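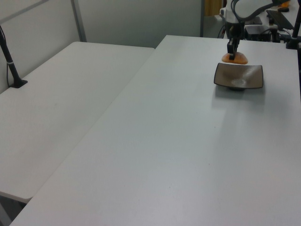 A dark square bowl on a white table, with something orange held over the top.

The bowl that wants to be a plate

At some point in the past few years the dark square bowl moved out of the restaurant and into the house. I noticed it first at a rental cottage outside Wikthorpe, where the cupboard held a full set and no round bowls at all. Then my sister-in-law bought them. Then I was eating soup out of one in my own kitchen, having been told it was an upgrade.

I have doubts. I had them in July, when I started asking people who sell and use tableware what a shallow square bowl is for, and I have more of them now.

The sales pitch is easy to find. The Bedwood store in Claltodcombe gives square tableware most of a wall, and the card beside it promises that dark colors "make food the hero." The store's catalog runs to 3,259 items, and a clerk told me the dark squares sell faster than anything else in the bowl section. When I asked what people put in them, she thought for a while and said snacks.

Snacks, fair enough. Orange against a brownish gray looks terrific, and that much of the card is true. A slice of something pale looks good too. Put down a brown stew and you have a dark hole with a spoon in it. I tried this at home with lentils and could not tell, in evening light, whether I had finished.

Then there is the rim. Flared edges look generous in a store, but they take up room that could have held dinner. I filled my own square bowl with water to the point where I would trust myself to carry it to the table, then poured it into the plain white cereal bowl it was supposed to replace. The cereal bowl had space left over. On the shelf, the square one takes up nearly twice the width.

Fans say squares store better, and in a catalog drawing they do. Four straight sides, no wasted gaps. Once the rims flare out, though, the corners catch on each other, and a stack only sits right if every bowl is turned the same way. In my house that lasted until the first time somebody else emptied the dishwasher. The corners also collect things. Rice, mostly. A round spoon does not go into a square corner, and I have watched grown adults chase the last spoonful from one side to the other before giving up and using bread.

Some of these bowls stand on a small round foot, a shape I had never thought about until I owned one. It lifts the bowl a little and gives it a nice shadow. It also means the widest part of the bowl is a long way out from the part doing the standing. Press down on a corner of mine with a fork and the opposite side comes up. The maker of my set, Zacharias, describes the foot on the box as "stable and elegant." I'll give them one of those.

I did find people who love them. A woman who runs a lunch place in Claltodcombe with 2 square bowls to a table uses them for crackers and bread and nothing else, and she has no complaints. She doesn't stack them, because they never leave the tables long enough. Her customers like the look. She told me she'd once owned 100 round ones and sold the lot, and that she has missed maybe a dozen of those, usually when soup is on.

Her tables are white, and I suspect that is half the trick. A dark bowl on a bare white top looks like a decision. The same bowl on my kitchen table, which is brown and has mail on it, looks like something I forgot to put away. The store has white tables as well. I went back and checked.

If you want one anyway, buy one. A single square bowl for crackers, chips or sliced bread will earn its shelf space, and you will never have to line it up with its brothers. Pick it up in the store and run a finger into a corner. If the finger doesn't fit, neither will the sponge. Lean on the rim while you're there.

As for the full set, mine is in a box in the hallway, minus the one on the counter, which currently has crackers in it.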